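Gravholm opens its spring painting show – and it's a good one

9 June 2019

I finally made it over to the Gravholm gallery in Vorkonville this week, and I'm so glad I did. The new show is all Qiuyue Qin, who has been painting the river flats outside town for years (mostly in bad weather, as far as I can tell), and it fills both floors.

The big canvas by the stairs is called Susa, and I must have stood in front of it for half my visit. It's a flooded field at dusk, and she's left the whole bottom third nearly bare, just a thin gray wash with the weave showing through. I kept waiting for it to look unfinished and it never did! My eye went up to the tree line, got lost in there, and came sliding back down to all that quiet water.

Upstairs there are 8 smaller pieces on paper, done outdoors in April. They're quicker and rougher, and I liked them more than I expected to. One has a smear of yellow straight across the sky that made me laugh out loud. The woman next to me thought it was a mistake. I think it's the best thing on that wall.

I did have one gripe. The lighting upstairs is harsh, and with glass over everything you end up looking at your own face a lot. Stand a little to the left and it gets better.

Susa is priced at $3,150, and it was still for sale when I left – not to me, sadly. The gallery is keeping the show up for some three more weeks, and Qin is giving two talks before it closes. Ask at the desk for the times, as they hadn't been settled when I was there. 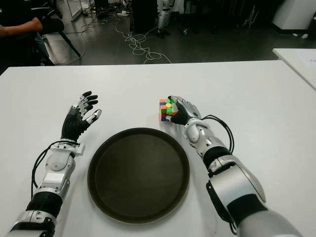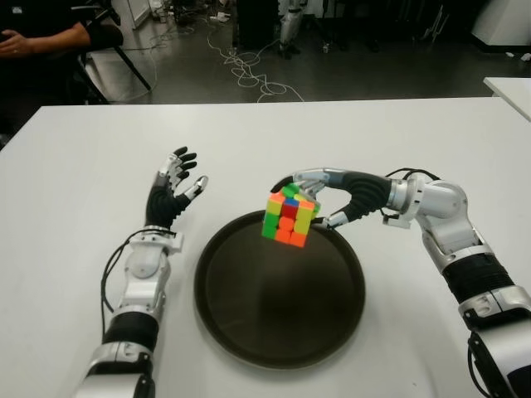
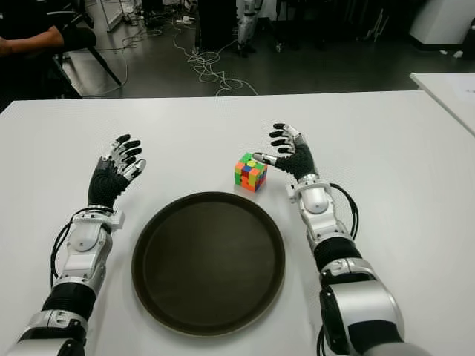
Also in town

The Stüber frame shop has moved across the street into the old shoe store, so don't panic if you walk up and find the windows papered over like I did. They're taking orders again, and the print bins are back out front. I came home with a little etching of a barn that I have no wall space for.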